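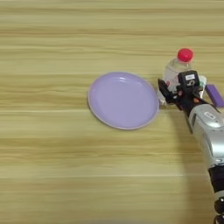
Cladmont, 02/08/2020

Notes for session 3: collecting demonstrations

Right, so last time we did the theory and I promised we'd get our hands on the arm. These notes are for anyone who missed it, plus the bits I rushed through before lunch (sorry, Kadir!).

The task we're recording is the bottle one. Gripper goes in low on the bottle, red cap left clear, and the plate stays where it is. It sounds dull and it is a bit dull, but a clear plastic bottle is a horrible thing for a camera to find — you can see the table straight through it — so it makes a good first task for the learner. If you'd like an easier warm-up, have a go at the purple block.

Each pair records 80 demonstrations. One of you drives, the other resets the table and keeps the log. Swap every 15, before the driver gets tired, as tired drivers wobble and the model learns the wobble along with everything else. Marichka and Uthai didn't swap in July and we could spot it in the plots straight away.

A few things I keep getting asked:

How much should we move the objects between runs? More than you think. Shift the bottle, turn it, put it nearer the plate, put it further off. If it always starts in the same spot, the policy will happily learn the spot and ignore the bottle.

Do we keep the bad ones? Keep them, but mark them. A run where you miss and then recover is really useful, and I'd love more of those. A run where you knock everything over and give up goes in the "failed" folder with a line saying why.

Do we have to drive smoothly? Try to, but don't crawl. Long pauses are worse than a slightly clumsy reach (Ruba's set had 43 runs with a pause just before the grasp, and the trained policy froze there too).

Logs go in the Nseir folder under your pair name. Please write down the starting layout in words as well, even just "bottle behind plate, cup to the right". Fadi has the spare key for the lab if I'm teaching.

For next time, read the chapter on behaviour cloning up to the bit about drift, and bring your logs.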